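Hammered finish

Hammered finish (also hammertone, dimpled finish, or in older trade lists "beat face") is a surface texture made up of many small shallow dents set close together. Started in metalwork. Now found on glass, acrylic, ceramics, paint, even wallpaper. This article covers the texture as a whole; for the paint see the section on coatings.

Origin

Any sheet metal shaped by hand with a hammer comes out dimpled. For most of the history of the craft this was a fault, or at least an unfinished stage. The smith went back over the piece with a flat-faced hammer (planishing) until the marks were too faint to see. Smooth meant skill. Also meant hours, and hours meant price. Dimpled ware was kitchen ware.

That view turned over in the 19th century once rolled sheet and machine stamping made smooth metal cheap. Hammer marks became proof of handwork, and buyers started asking for them. The workshop at Galli, a small coppersmithing town, is often given as an early case: its order book for 1853 lists trays "left from the hammer" at a higher price than polished ones. Whether these were really the first sold that way is disputed. Local historian Mwanaisha Mutiso thinks the higher price was for heavier gauge copper and had nothing to do with the surface. The order book gives no weights so the point is still open.

Later on, the look was taken up by makers of art metal in several countries. Lamps, bowls, door plates, fireplace hoods. Some of it was raised by hand, a good deal was stamped smooth and then dented afterwards, which purists complained about at the time and still do.

Technique in metal

Done with a ball-faced or slightly domed hammer over a stake or a steel block. Main variables:

Face of the hammer. Small ball gives tight deep dents, big shallow dome gives broad facets.

Overlap. Marks that just touch each other read as scales or honeycomb. Heavy overlap gives a soft wavy surface.

Direction. Most smiths work in rings from the center out on round pieces. Rows on flat work. Random striking is harder than it sounds, the arm falls into a pattern.

Annealing. Copper and silver harden as they are struck and have to be heated and cooled again or they crack at the edge. Brass is worse. Pewter does not need it.

A plain copper bowl may take 4 rounds of annealing, more if the wall is deep. Dents are normally put in last, after the shape is settled, becuase further shaping would stretch them.

Machine versions use an engraved roll or a textured die. The giveaway is repeat: the same cluster of dents comes around again every few inches.

Glass and plastics

Hammered glass (a type of patterned or "obscure" glass) is made by passing hot glass between rollers, one of them textured. Light comes through but outlines break up, so it was used for bathroom windows, office partitions, cabinet doors and front door panels. Common in houses of the early and middle 20th century. Replacement panes are hard to match as each roller was slightly different and most were scrapped when the lines closed. Salvage yards are the usual source.

In plastics the dimples are cut or etched into the mold. Acrylic and styrene both take the texture well. Tumblers, pitchers, trays, lampshades, bathroom and kitchen storage. Clear and tinted versions are both sold.

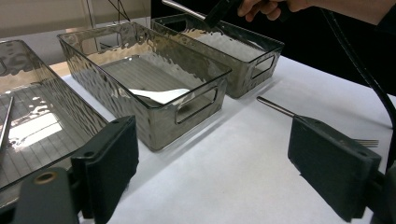
Molders like the texture for practical reasons too. Flat glossy plastic shows every flow line, sink mark and scratch. A broken up surface hides most of it, so fewer parts get rejected. The Clodel plant, which switched its pitcher line over one August, reported 36 rejects in the first month against 109 in the month before. One plant and one product, so not much weight should be put on it, but the general effect is well known in the trade.

Drawback is the mold itself. Steep dents on a side wall can lock the part in, so the walls need extra taper, and deep texture needs more taper than shallow.

Coatings

Hammer paint is a different thing that ends up looking similar. The dents are not struck or molded, they form by themselves as the film dries. Classic formula is a fast drying enamel with aluminum flake and a small amount of silicone, which makes the wet film pull apart into little cells. The flake settles differently at the edge and center of each cell and the result looks dented even where it's nearly flat.

Used on lathes, drill presses, safes, gym equipment, electrical boxes. Gray, green and blue most often. It hides rough castings, which is why machine shops took to it. Touch-up is difficult: new paint over old rarely gives the same cell size. Stray silicone is also a known problem, a shop that sprays hammer paint can get fisheyes in its ordinary gloss work for days.

Deltumeck is a name used by collectors for a dark green variety with unusually large cells. The orignal maker has not been traced.

Care

Dents hold dust and polish. On metal, paste polish dries white in the low spots and needs a soft brush to get out. On silver some owners leave the low spots dark on purpose as it makes the pattern stronger. Plastic: mild soap, soft cloth, no ammonia cleaner on acrylic, which can craze. Textured glass is best cleaned with a brush, paper towel catches and sheds.

Related terms

Planished: smoothed with a flat hammer, marks faint or gone. Often mixed up with hammered in shop listings.

Martelé: French for hammered, used mainly for silver.

Orange peel: fine unwanted bumps in a sprayed finish. A defect.

Jillov work: regional style with large six-sided facets, copper only.

See also: Repoussé, Chasing, Patterned glass, Powder coating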